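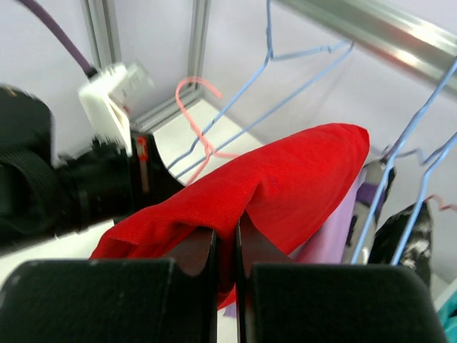
5. Fingertip and Grip Set-up, Garment Cell

The Grusik garment cell ships with the finger pads fitted and the inner jaws set for coated wire hangers. Set the grip again after any change of fingertips, after a move, or when the cell has been idle through a shift change. The same pair of fingers is used for cloth and for wire. On cloth, the jaws should close on a single fold with the rest of the garment free to drape over the finger, as with the red garment held in front of the hanging rail. On wire, only the tips do the work. The steps in this section cover both, cloth first.

CAUTION: Put the cell in hold and lock the door switch before reaching past the aluminum posts. Both arms stay powered in hold.

5.1 Before you start

1. Wipe the pads and the inner jaws with a dry cloth. Do not use solvent. Pale scuffs on the pads are normal and need no action.

2. Look along each camera cable from the bracket back to the post. There must be slack at every joint angle. Retie if needed.

3. Load the rail with the hangers you will run in production. Mixed colors are fine. Remove any hanger with bare wire showing through the coating at the neck.

4. Select GRIP SET on the pendant and enter the fingertip code. The code is molded into the back of the tip and starts with 13.

5. Jog the gripper to a hanger and close on the straight wire, clear of the twisted neck.

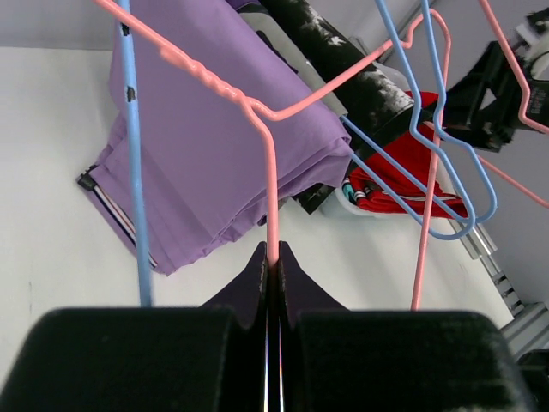 6. Check the seam between the tips. It should be narrow and even from top to bottom. If it opens at one end, loosen the jaw screw on that side, close at low force, and tighten again.

Note: Small worn specks along the edges of the tips do not affect grip. Replace both tips together when a point is rounded or a chip reaches the gripping face. Never pair a new tip with a used one.

5.2 Checking the wire hold

7. With the tips closed, push the hanger lightly to one side by hand. The wire may flex. It must not roll between the tips. If it rolls, raise the force by 2 steps and repeat.

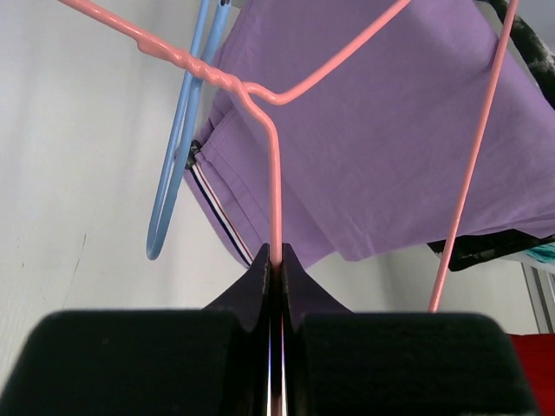 Figure 5-2. Tips closed on the shank, twisted neck above the grip.

8. Keep garments clear of the closing path. A hem that hangs close above the tips can be drawn in - move the garment back before the next close command.

9. Save the force value under the hanger type. The Drokbridge controller keeps the last 1000 closes in its log, and the saved value is marked there.

5.3 Checking at the table

10. Repeat step 7 over the white tabletop with the hanger held neck up from the grip. Other hangers may cross behind it, but must not touch the tips.

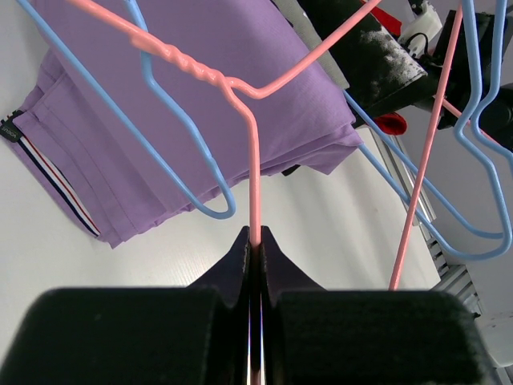 Figure 5-3. Pink hanger held upside-down over the table, folded garment behind.

11. Release hold, run one cycle at low speed, and stay at the pendant until it ends.

Spare tips and jaw screws are ordered through Platemel. For force values outside the saved range, contact Marleny Chávez at the Papadakis service desk before running the cell.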